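How Muscles Get Stronger
An explainer for readers aged 8 to 12
Published 5 January 2026

14 shares | 2 comments

A muscle is a bundle of long, thin cells called fibres. Each fibre can do one job: it can pull itself shorter. When many fibres shorten together, the whole muscle pulls on a bone and the bone moves. When the fibres stop pulling, the muscle relaxes. Muscles cannot push. To straighten an arm you have bent, a different muscle, on the back of the arm, has to pull the other way.

The muscles attached to your bones are called skeletal muscles. They are the ones you can choose to use. The heart is also a muscle, but it works without being told.

Messages from the brain

A muscle waits for a signal. The signal starts in the brain, travels down the spinal cord and goes out along a nerve. At the end of the nerve is a group of muscle fibres. The nerve and its group of fibres are called a motor unit. Picking up a pencil uses a small number of motor units. Lifting a full school bag uses many more.

When you try a new movement, such as a push-up or a cartwheel, the signals are badly organized. Some muscles pull too early and others pull when they should be resting. With practice, the signals are sent in a better order. This is the main reason children get stronger when they train. Their muscles may look the same size as before, but the brain is using more of the fibres, and using them at the right time.

What exercise does to a fibre

Hard work puts a load on the fibres. If the load is greater than usual, some of the fibres are slightly disturbed. The body repairs them during the hours and days that follow. It uses protein from food as the building material. If the work is repeated week after week, the fibres adapt to it. In teenagers and adults they also become thicker. In younger children this thickening is small, as the body does not yet make much of the hormones that help it along.

Muscles can feel sore a day or two after unusual exercise. The soreness goes away by itself. Sharp pain is different. If something hurts sharply, stop and tell an adult.

Bones, heart and lungs

Bones are living tissue. Running, jumping and climbing put force through them, and they respond by adding more mineral. Childhood and the teenage years are when most of this mineral is laid down.

The heart responds to exercise too. A trained heart pushes out more blood with each beat, so it can beat more slowly when you are resting. You can check your own pulse by placing two fingers on the inside of your wrist, just below the thumb. Count the beats for one minute while sitting, then again after skipping rope.

An example from a school

At Zidetstead Primary, 437 pupils took part in an activity program called Misero, which began in November. Each class walked or ran an 800 metre loop of the school field and then did 5 stations:

Step-ups on a low bench
Wall push-ups
Balancing on one foot
Throwing and catching
Hanging from a bar

The stations were chosen so that different muscles worked in turn. While the legs did step-ups, the arms rested. While the arms did push-ups, the legs rested. Pupils who used wheelchairs did the loop on the paved path and had their own versions of the step-up and balance stations. Nobody was timed against anyone else. Each pupil kept a card and compared the new result with the old one.

The Umali sports centre in Niledier now runs the same stations after school.

Rest and food

Repair takes place when the muscle is not working hard. Much of it takes place during sleep. Children of primary school age need between 9 and 12 hours a night.

Muscles also need fuel. Bread, rice, oats and fruit supply carbohydrate, which the body stores in muscle and liver. Eggs, beans, fish, milk and meat supply protein. Water is lost in sweat and has to be replaced, especially on warm days.

Words used on this page

Fibre: a single muscle cell.
Motor unit: one nerve cell and the muscle fibres it controls.
Load: the force a muscle has to work against.
Pulse: the beat you can feel where blood passes close to the skin.
Adapt: to change in response to something that keeps happening.

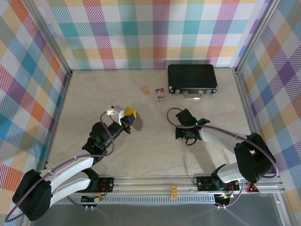

Why can a child get stronger without their muscles getting much bigger?

The brain and nerves learn to switch on more of the muscle fibres and to time them better, so the same muscle can pull with more force.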